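푸테네오 관사 18호실 물품 인계에 관한 보고

푸테네오 우편관리국은 몰렌트 섬 분국의 폐쇄에 따라 분국 관사 18호실을 정리하고, 그 경과를 다음과 같이 보고한다. 본 보고는 관리국 내규에 따라 작성되었으며 열람을 원하는 주민은 본국 일층 창구에서 사본을 받을 수 있다.

18호실에는 분국의 마지막 분류원이 거주하였다. 분류원은 섬에 부임한 뒤 전근을 신청한 일이 없고, 휴가를 신청한 기록도 한 건에 그친다. 그 한 건은 본국의 승인을 받았으나 사용되지 않았다. 신청서의 사유란에는 '바다 반대편을 보고자 함'이라고 적혀 있다. 당시 담당자는 사유가 구체적이지 않다는 의견을 붉은 글씨로 덧붙이면서도 결재란에 도장을 찍었다.

분류원이 12월에 퇴임하자 관리국은 조사원 두 명을 섬에 보냈다. 조사원은 오전 배로 도착하여 부두에서 분국까지 이어지는 계단 111단을 올랐고, 분국 출입문의 자물쇠가 이미 풀려 있음을 확인하였다. 책상 위에는 열쇠 꾸러미와 인계서가 놓여 있었다. 인계서는 규정 양식을 따랐으며 빠진 항목이 없었다. 다만 마지막 장의 비고란에 다음 문장이 있었다.

'방에 있는 물건은 모두 두고 갑니다. 쓰실 분이 오시면 쓰시기 바랍니다.'

관사의 물품은 관리국 소유와 개인 소유로 나누어 처리하는 것이 원칙이다. 조사원은 이 문장을 개인 소유권의 포기로 볼 것인지, 후임자에 대한 증여로 볼 것인지를 두고 오후 내내 논의하였다. 분국이 폐쇄되므로 후임자는 없다. 받을 사람이 없는 증여에 관하여 내규는 정하는 바가 없다.
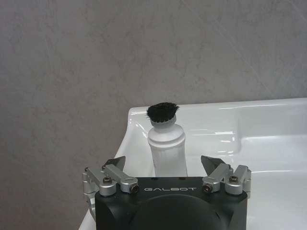

세면대 위에 세워 둔 흰 손잡이의 솔

조사원은 우선 물품을 옮기지 않고 목록만 작성하기로 하였다. 목록 작성에는 이틀이 걸렸다. 첫째 날 밤에는 바람이 강하여 배가 뜨지 못하였고, 조사원들은 분국 대기실의 긴 의자에서 잤다. 18호실의 침대가 비어 있었으나 두 사람 모두 그 침대를 쓰자고 말하지 않았다. 이 사항은 출장 숙박비 정산과 관련이 있어 기록한다.

목록 작성 중 침대 아래에서 궤짝 하나가 발견되었다. 궤짝에는 편지 1,969통이 들어 있었다. 모두 배달 불능으로 분류된 것이며, 수취인의 주소가 섬에 더 이상 존재하지 않는 경우가 대부분이었다. 내규에 따르면 배달 불능 우편물은 한 계절이 지나기 전에 본국으로 반송하여야 한다. 분류원은 반송하지 않았다. 이는 명백한 규정 위반에 해당한다.

그러나 편지와 함께 장부가 나왔다. 장부에는 2,580건의 방문이 기재되어 있다. 분류원은 근무가 끝난 저녁마다 편지를 한 통씩 들고 옛 주소지를 찾아갔고, 그 결과를 한 줄로 적었다. 같은 편지를 들고 다시 간 경우도 적지 않아 방문의 수가 편지의 수보다 많다. 장부의 문장은 짧고 대체로 비슷하다.

'문이 잠겨 있음.'
'지붕이 내려앉음. 우편함은 성함.'
'집터에 무를 심어 놓음. 무 주인은 수취인을 모름.'
'개가 있음. 다음에 다시 올 것.'
'개가 없음. 사람도 없음.'

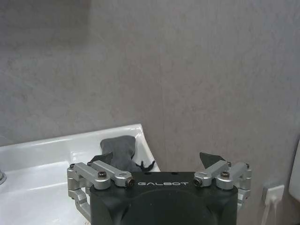

조사원 중 선임자는 장부를 끝까지 읽은 뒤 이를 규정 위반의 증거로 첨부하였다. 같은 날 저녁 그는 첨부 서류의 명칭을 '증거'에서 '참고 자료'로 고쳐 적었다. 명칭 변경에 필요한 사유서는 제출되지 않았다. 관리국은 사유서의 제출을 세 차례 독촉하였고, 이후 독촉을 중단하였다.

편지의 처리를 두고 본국에서 회의가 열렸다. 반송하자는 의견이 먼저 나왔으나, 발신인의 주소를 대조한 결과 상당수가 역시 없어진 주소로 확인되었다. 푸맘 지구는 저수지가 되었고, 데샹 거리는 새 도로에 편입되면서 이름을 잃었다. 보낸 곳도 받을 곳도 없는 우편물은 폐기 대상이다. 회의록에는 폐기안에 손을 든 사람이 없었다고 적혀 있다. 반대 의견을 말한 사람도 없었다.

회의는 결론 없이 끝났고, 편지는 궤짝에 담긴 채 본국 지하 서고로 옮겨졌다. 서고의 담당 직원은 궤짝을 선반에 올리지 않고 문 가까운 바닥에 두었다. 습기를 이유로 자리를 옮기라는 지시가 있었으며, 직원은 받침대를 구해 와 궤짝 밑에 괴었다. 자리는 바뀌지 않았다.

이 소식이 알려진 뒤 창구에 주민의 문의가 이어졌다. 가장 많이 접수된 문의와 그에 대한 관리국의 회신을 옮긴다.
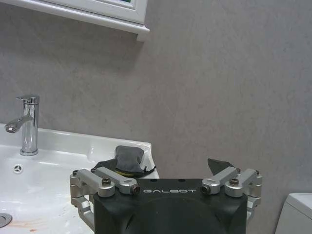
궤짝에 든 편지를 수취인의 가족이 찾아갈 수 있습니까?

수취인과의 관계를 증명하는 서류를 갖추어 본국 창구에 신청하면 찾아갈 수 있습니다. 서류가 없는 경우에는 수취인이 살던 집의 모양을 아는 대로 적어 제출하면 되며, 관리국은 이를 분류원의 장부와 대조하여 교부 여부를 정합니다.

회신의 뒷부분은 내규에 근거가 없다. 작성자는 선임 조사원이며, 국장은 문안을 읽고 수정 없이 발송을 허가하였다.

첫 신청인은 푸맘 출신의 노인이었다. 노인은 서류를 갖추지 못하여 집의 모양을 적었다. 파란 대문이 있었고, 대문 왼쪽에 무화과나무가 있었으며, 우편함은 아버지가 생선 상자로 만든 것이라 비가 오면 냄새가 났다고 하였다. 창구 직원이 장부를 대조하였다. 해당 주소에 관한 기록은 네 건이었다. 대문의 색은 나와 있지 않았고 나무에 관한 언급도 없었다. 네 번째 기록은 다음과 같다.

'우편함에서 아직 생선 냄새가 남.'

편지는 그날 교부되었다. 노인은 창구에서 봉투를 뜯지 않고 외투 안주머니에 넣은 다음, 우표 값을 더 내야 하는지 물었다. 직원은 보관료 규정을 찾아보았고, 해당 조항이 있음을 확인하였으며, 내실 돈이 없다고 답하였다. 이 건의 미수금은 잡손실로 처리되었다. 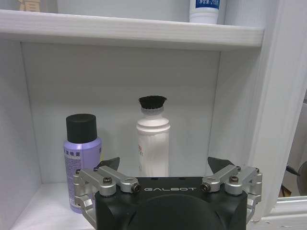 분류원의 위반 행위에 대해서는 퇴임 이후 징계의 실익이 없다고 보아 절차를 개시하지 않았다. 다만 관리국은 본인에게 경위를 묻는 서한을 보내기로 하였다. 인계서에 적힌 새 주소는 바다 건너 항구 마을의 하숙집이었다. 서한은 한 달 뒤 돌아왔다. 봉투에는 그곳 우편국의 도장과 함께 '수취인 이사, 이전지 불명'이라고 적혀 있었다.

내규에 따르면 반송된 공문은 발신 부서에서 보관한다. 서한은 발신 부서에 있지 않다. 선임 조사원이 이를 수령하였다는 서명이 남아 있고, 같은 주에 그가 휴가를 신청한 기록이 있다. 사유란에는 '배달'이라고 적혀 있다. 담당자는 사유가 구체적이지 않다는 의견을 덧붙이지 않았다.

그는 정해진 날에 복귀하여 봉투를 도로 가져왔으며, 봉투 뒷면에는 연필로 한 줄이 적혀 있었다.

'하숙집 주인이 행선지를 모름. 창이 바다 쪽으로 나 있음. 봄에 다시 올 것.'

관리국은 이 기록을 분류원의 장부 마지막 줄 다음에 옮겨 적도록 하고, 장부를 종결하지 않은 채 보관한다. 18호실의 물품은 목록에 적힌 위치에 그대로 두며, 열쇠는 본국 창구에서 관리한다. 관사의 처분에 관한 심의는 조사원이 봄 출장에서 돌아온 뒤로 연기한다.

푸테네오 우편관리국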